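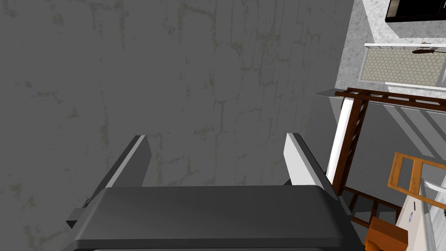
Wrist view only: does a policy still find the rack when a wall fills most of the view?

Amancay Figueroa and Roald Berge
Project report, Husutness simulation lab course

What we did

Took the Floreck kitchen set and trained a pick policy on wrist camera only. No overhead view, no depth. Training data was 1495 simulated episodes, generated over one weekend in April on the lab machine (which crashed twice, see the log).

Every episode starts from a random arm pose. Lots of those are bad. Gripper open, pointed straight at gray wall, and the useful stuff (brown rack, floor, the hexagon-patterned panel) squeezed into a strip on the right. We call these wall starts. First plan was to throw them out. Amancay wanted to keep them, so we trained 2 versions, one with and one without.

Result

Tested both on wall starts only, 70 per version. The version trained without them mostly drove forward and touched the wall. The one that kept them turned toward the brighter side first, in more than half the runs, then went for the rack. Grasping after that was still bad for both.

Problems

Wall texture. It has thin greenish streaks, and we think the policy may be using them as landmarks. Swapped in a plain texture for 10 runs and the turning got worse. Too few runs to say much, but its not a good sign.

Also the Plemasard renderer lights the wall darker than the open floor side. Maybe the policy just learned "go bright". Christodoulou baseline has the same issue I think, didnt have time to check.

To do

Randomize wall texture and lighting togehter, retrain, rerun all the wall starts. Roald has the scripts.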